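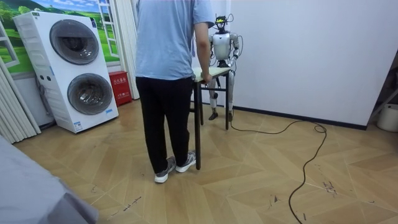

Polling place review, quick reply as I'm out the door in ten minutes. Kuldeep asked what we're putting outside the shops on Saturday and the short answer is a table, petition sheets, pens that work. Please not the big trestle again, it blocks the pavement and we had words with the chemist over it last time. A narrow one like in the photo is plenty, pale top, thin metal legs, light enough to shift if someone comes through with a pushchair. Clipboards if it's windy.

Now the rest, replies in between.

> On Thu 18 February, Kuldeep Dixit wrote:
>
> I've read the council paper on the polling places and I'm not sure we
> have the argument right. They say the Negi Hall is being dropped
> because only 293 people voted there in July and it costs too much to
> open for that. Everyone on the Dratila side would go to the school at
> Hutness instead.

Yes that's what it says on page 4. But look at the appendix. 293 is in person only, it leaves out postal votes, fair enough, but then they compare it with the Hutness figure which has postals IN. Apples and pears. I emailed elections office about this on Monday, got the automatic reply and nothing since. If anyone has a direct number for a human please send it me off list.

> The paper also says there are 800 electors in the district, so on
> their own numbers it isn't tiny. Can we make more of that?

Yes and we should. 800 is on the new register, it's gone up with the flats at the old Grikus site and the top block isn't even let yet. They're shutting a polling place in the one bit of the ward that's growing. I'd put that first in the letter, before the cost stuff. Cllrs will have heard the cost stuff.

> My other worry is the walk. They give it as a short distance but I
> think they have measured it across the railway.

They have. Straight line on a map. There's no crossing there, there hasn't been since the footbridge went. I walked it last night from the bottom of Negi Lane to the school gate and it was 30 minutes, at my normal pace, no shopping, no kids. Part of it has no pavement on either side and the street light by the bend is out (reported, again). Try that in the evening after work in the rain. The bus is no good after half six, and it doesn't stop at the school anyway, it stops at the bottom of the hill.

I'd like two or three others to walk it and write down there own times. Ideally someone slower than me. A real time from a real person with a stick or a buggy is worth more than anything I can say.

> How many signatures do we have? I was told 300 and something, and then
> somebody else told me less.

327 as of this morning, counted twice. That's paper only. There are sheets out I haven't got back — the pub, the barber, and whoever took the one from the launderette. If you've got one even half full drop it through my door before Friday night. Full address and postcode for each line please, they threw out a whole page on the parking petition because people had put "as above".

> Finally, is it worth asking the parties to back this, or does it make
> it look political?

Ask all of them, same letter, same day, and say so in the letter. Then it can't look like anyone's. Two of the three ward councillors have said to me in the street they're against the change but neither has put it in writing. The third hasn't answered. I don't want names on leaflets until we have it in writing, we got burned on that with the library hours.

One thing Kuldeep didn't ask. The consultation form online has a box for "suggest an alternative venue" and if you leave it blank it seems to treat you as no objection?? Might be me reading it wrong. To be safe write NEGI HALL, KEEP in the box. Also it times out so type your answer somewhere else first and paste it in, I lost mine twice.

Saturday, ten till one outside the shops. I can do the first half, need one more from half eleven. Reply to me, not the whole list please.

Will send the draft letter tonight if I get back in time, otherwise tomorow.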